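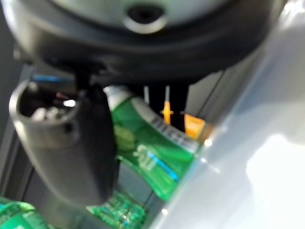 Ticket 518
Subject: Tall bottles do not stay upright in Darko shelf organizer
Product: Darko organizer, deep version, with front rail and clip-in dividers
Installed in: Banach base cabinet, lower shelf
Site: Stirkeck, shared kitchen
Opened by: Meenakshi Varghese
Assigned to: Kekeli Asamoah
Priority: Low
Status: Closed

Reported problem

Tall plastic bottles lean over in the organizer after the cabinet has been used a few times. The green bottle with the white cap is the worst one. It ends up on a diagonal, and the small items next to it get pushed back or covered. Short items stay where they are put. I have stood everything up again several times and the result by the afternoon is the same.

The organizer was put in at the start of April. The old wire basket in the same cabinet did not have this problem, but it was also too narrow to hold everything.

Already tried:
- Moved the green bottle from the left end to the middle. Leans in both positions.
- Put a folded dish towel under the organizer. Made it worse, so I took it out.
- Moved the small items to the front. They fall over the rail when the door is opened.

Expected: bottles stay vertical and can be lifted out with one hand.
Actual: bottles lean and have to be held while something else is taken out.

M. Varghese

Reply, K. Asamoah, 10:20

Please send the following before changing anything else.

1. Inside depth of the cabinet, back panel to the inside face of the closed door.
2. Outside depth of the organizer.
3. Height of the tallest bottle, cap included.
4. Which hole the front rail is in, counting from the bottom.
5. Whether the dividers are clipped in at both ends or only at the front.

Also check whether the shelf is level front to back. A glass with some water in it is good enough if there is no level in the kitchen.

Reply, M. Varghese, 11:45

1. 518 mm.
2. 507 mm.
3. 290 mm. There is a shorter one with a wider base that gives no trouble.
4. Hole two.
5. Front only. I did not know there were clips at the back. The dividers look straight from the front and move if you push the far end.

Shelf is level. I used a real level, from the tool drawer.

Reply, K. Asamoah, 13:05

Thanks. Two separate faults, probably acting together.

Fault A, rail height. With the rail in hole two it touches a 290 mm bottle well below the middle. Any push from behind tips the top of the bottle forward over the rail. The rail needs to meet the bottle above its middle. On the deep version that is hole five or six.

Fault B, loose dividers. A divider held only at the front swings at the back. The compartment becomes a wedge shape and the bottle settles into the wide end. This explains a sideways lean, which the rail alone does not.

There is also 11 mm of free depth between the organizer and the cabinet. That is within what the installation sheet allows, but the organizer can slide when the door is pushed shut against it. The sheet calls for the two rear stops to be fitted if there is any free depth. Are they on?

Suggested order of work:

1. Take everything out. Wipe the base and let it dry before anything goes back in.
2. Fit the rear stops if they are missing. They push into the square holes in the back edge, ridged side down.
3. Clip the dividers at the back first, then at the front. They will not seat properly in the other order.
4. Move the front rail to hole six.
5. Put back the tall bottles first, one to a compartment. Leave the small items out for now.
6. Open and close the door nine times at normal speed and note what moved.

Do one round with tall bottles only, then a second round with everything in.

Reply, M. Varghese, 15:30

Rear stops were not fitted. They were still in the bag, taped to the underside of the base. Fitted now.

Dividers clipped at both ends. The second from the left needed a hard push and made a loud click. It does not seem to be cracked.

Rail in hole six.

Round one, tall bottles only: nothing moved.

Round two, everything in: tall bottles upright, but two of the small items slid under the rail and onto the shelf. With the rail this high there is a gap below it that they fit through. Hole five is slightly better but they still get out.

Reply, K. Asamoah, 15:50

Known limitation. The rail can be set for tall items or for short items, and the deep version ships with one rail. Options:

a) Second rail in hole one, kept in addition to the upper one. Spare part, ordered through Prarkard under part 507-R. Same length as the existing rail.
b) Small items in a shallow box placed inside one compartment. Any box that fits between two dividers and is taller than the gap will work.
c) Small items on the upper shelf.

Option b costs nothing if there is a box available. Please do not go back to hole two.

Reply, M. Varghese, next day, 9:15

Went with b. Used the lid of a shoebox to try it, then a plastic food container without its lid. The container fits between the second and third dividers with a little room left over. All the small items are in it, and it lifts out in one piece, so I can get to the back of the shelf.

Repeated round two. Nothing slid out. The green bottle is at the left end again and stands straight.

One remaining point: the divider with the loud click has a white stress mark near the rear clip. It holds, but I would like it recorded.

Reply, K. Asamoah, 9:40

Recorded. A white mark with no open crack is not a reason to replace the part. If the clip lets go, open a new ticket and refer to this one, and a divider will be sent from Stirkeck stock.

Leaving this open for a week in case the lean comes back.

Update, M. Varghese

No change after a week of normal use. One bottle was put back lying across two compartments, but that was somebody in a hurry and the organizer is fine. OK to close.

Resolution

Cause: front rail set too low for 290 mm bottles; dividers clipped at the front only; rear stops not fitted.
Fix: rail moved to hole six, dividers clipped at both ends, stops fitted, small items moved to an open container.
Parts used: none.
Follow-up: installation sheet to be changed so that the bag with the rear stops is listed in step one. Passed to Darko documentation.
Closed by: K. Asamoah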